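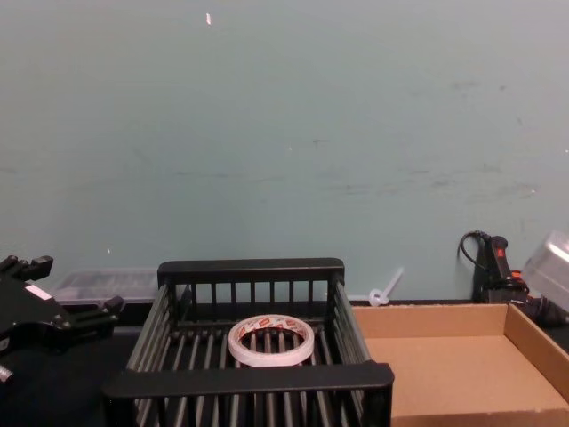
I've wanted a pair of arms on my bench for years, and the Pivik kit is the first one I could pay for without selling the car. It came to 671 dollars for the two arms with grippers, no computer included, and I put it together at the shared workshop in Lendomdale over four evenings (the box says two, ha). My standard test for any gripper is tape. A roll lying flat on black slats like that is a mean little target, with a big hole in the middle and a low edge that blunt black fingers can easily ride up over, and I'd take it over a foam cube any day!

So, the build. The arm links are fine. Everything lines up, the screws go in straight, and I only had to redo one joint where I'd pinched a wire. The manual is another story – whole pages on unpacking and then a single drawing for the wrist, which is where all the fiddly stuff lives. I ended up following the Karnov manual for that section, a totally different arm but with a similar wrist, and it got me through. Pivik, please just draw the thing.

Grippers next. They're plain parallel ones and I like them a lot. They open wide enough for most things in the junk drawer, and swapping the fingertips takes one hex key. The stock tips are a bit slick for my taste. I've got a strip of Quintanilla grip pad on order and I'll report back on that.

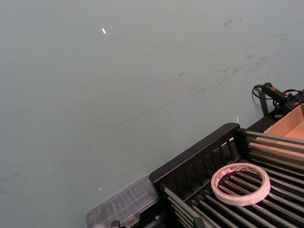
Lendomdale, 29 April 2022

Okay, update after more time with it. I've moved on to setting tape on a dish rack, so now the roll sits up on metal rods and there are gaps underneath for a fingertip to poke into if you come in too low. Great practice for the height setting, and also where I found my biggest gripe. The arms droop a tiny bit at full reach. You can correct for it in the settings, but the correction is one number for the entire arm, so if you get it right way out at the edge of the table it's off again up close. I split the difference and keep the work near the middle.

The software otherwise is pretty friendly. Teaching a move by hand is lovely, you just push the arm where you want it and save the point, and my saved moves have all survived a restart. The stop button on the screen is too small and I've already complained about it. Pivik rates the joints for up to 2000 hours between greasings, which I'm nowhere near, so ask me in November.

One tip: clamp both bases before you run anything with the two arms together. Mine crept toward each other on the first evening and I couldn't work out why every point was off.

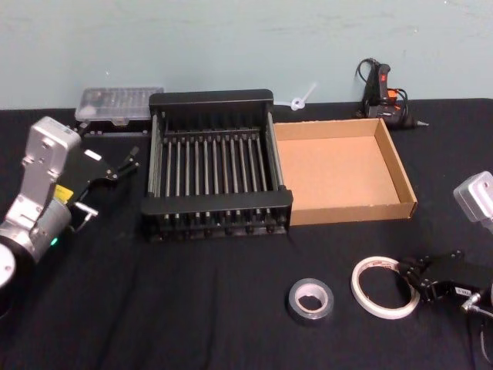 Cathal Ó Ceallaigh thinks I'm going too easy on the droop. He wrote to say that he'd have sent the arms back over it, that a correction table with a few points per joint is an afternoon's work for whoever writes the software, and that he'd buy one good arm before two cheap ones. Fair enough on the table, I'd love one! I don't agree about the single arm though. Handing a roll from one side to the other is the most fun I've had with this kit, and it's the reason I bought a pair.

Four stars from me. The missing one is split between the wrist drawing and that droop setting. If you've built anything with small screws before you'll be fine, and if you haven't, get somebody to hold the wrist while you do the wiring.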